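Why Do Clear Pockets Go Shiny? (And Other Things I Wondered About My Card Holder)

Posted by Lina Atallah
Shares 300 | Comments 6

I have a thing about pockets. Coat pockets, bag pockets, the tiny extra pocket on jeans that's too small for my thumb. But my favorite kind is the see-through kind, the sort you find in a card holder or a folder or on the front of a school binder. You put a card in, and you can still read it without taking it out! When I was seven I thought that was magic. I'm a grown-up now and I still think it's pretty good.

Last month a reader named Brisa Tovar wrote to me and asked, "Why can I see my library card through the plastic but I can't see it through the rest of the holder? They're both thin." What a great question, Brisa. I spent a whole evening on it, and I ended up with my desk lamp, a flashlight and most of the cards in my house spread out on the rug.

So let's talk about see-through pockets.

What does see-through mean?

To see anything at all, you need light. Light comes from the sun or a lamp, bumps into things, and bounces off. Some of that bounced light lands in your eyes, and your brain says, "Hey, that's a library card!"

Now imagine putting something between you and the card. If it's a piece of cardboard, the light gets stopped. Some of it bounces off the cardboard and some of it gets soaked up, so all you see is cardboard. We call that opaque (say it like this: oh-PAKE).

If it's clear plastic, most of the light goes right on through, bounces off the card, and comes back out through the plastic to you. That's called transparent. There's an in-between kind too, called translucent. Wax paper is like that. Light gets through, but it gets all jumbled on the way, so you see a glow and some blurry shapes.

Try it! Hold up a plastic sandwich bag, a piece of wax paper and a cereal box in front of a window, one at a time. Which one is which?

A window for a card

A card holder with a clear pocket uses two of these on purpose. The main part is opaque, so it hides whatever is behind it. The pocket is transparent, so it shows off whatever is inside. It works just like a house, when you think about it: the walls are for keeping things private and the windows are for looking through.

Take a beige holder with a light blue card or sheet in its clear pocket. The blue comes through the plastic nicely, but the beige part doesn't give away a thing about what's underneath it. And where the light is strong, one edge of the pocket turns into a bright white strip. 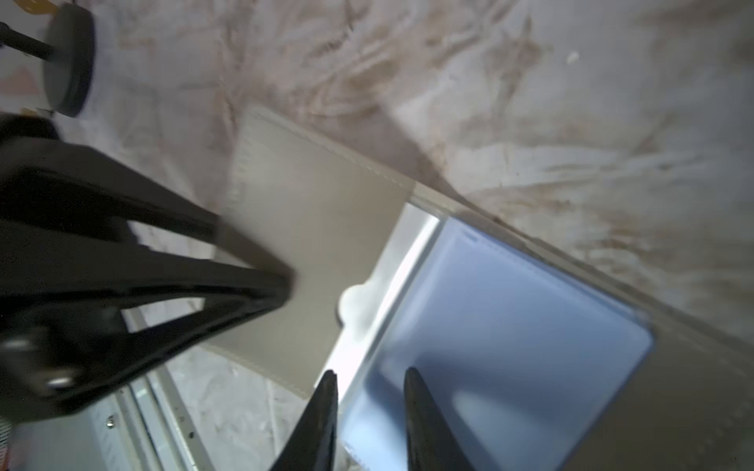

So where does the shine come from?

Remember I said *most* of the light goes through clear plastic? A little bit of it never gets in. It hits the smooth top of the plastic and bounces straight back off, the way a ball bounces off a gym floor. When lots of that light bounces right at your eyes, you get a bright white patch, and you can't see what's behind it very well.

We call that glare. You've met glare before if you've ever tried to watch a tablet outside in June. (I tried to watch a cartoon in my cousin Karim's yard once. I mostly watched my own nose.)

The good news is that glare is easy to move. Tilt the card holder a tiny bit and the bounced light goes off in another direction, and there's your card again. Edges and bends are the shiniest spots because the plastic curves there, and a curve catches light from lots of directions at once.

Dull things are different. A matte surface (matte just means not shiny) has teeny-tiny bumps all over it, much too small to feel. Light hits those bumps and scatters every which way, so you don't get one bright patch. Run your flashlight over a shiny magazine and then over a paper towel. You'll see it right away!

How does the card stay in?

This was my favorite part to look into. A pocket is two flat layers joined together on most of the sides and left open on one. You slide the card in at the open side, and the closed sides keep it from sliding out again. That's all a pocket is!

There are a few ways to join the layers. If they're cloth or leather, somebody can sew them with thread, and the line of stitches is called a seam. If they're plastic, they can be melted together with heat along a thin line. Glue works for some things too, but glue can get tired and let go after a while.

There's one more helper, and it's called friction. That's the gripping you feel when two things rub together. A card in a snug pocket touches the plastic on both sides, so it takes a bit of a push to make it move. If your card falls out when you turn the holder upside down, the pocket is probably too roomy. If you need your fingernails and some grumbling to get it out, it's a bit too snug. Mine is the grumbling kind.

And the corners?

Dong-hyun Hwang, age 6, asked me why so many cards have round corners. Pointy corners bend and fray, Dong-hyun, and they snag on the pocket when you slide them in. They poke, too. Round corners slip in smoothly and stay neat much longer. Look at an old playing card and an old sheet of notebook paper and compare the corners.

Make your own window pocket

You'll need a piece of thin cardboard, a clear plastic sleeve or sandwich bag, tape, scissors, and a card you like.

1. Cut the plastic so it's a little bigger than your card on every side. Ask a grown-up to help if the plastic is slippery.
2. Lay it flat on the cardboard and smooth it with your hand.
3. Tape down the two long sides and one short side. Leave the last side open!
4. Slide your card in.
5. Take it over to a lamp and tip it back and forth until you find the glare.

I made mine with a blue bus ticket and way too much tape. Rasha Daher, who lives next door to me, made one for her bookmark and decorated the cardboard with stars, and now I'm a little jealous of it.

If you make one, tell me in the comments what you put inside. Next time I'm looking at zippers, so start checking your jackets!

Like 1108 | Share | Comments 6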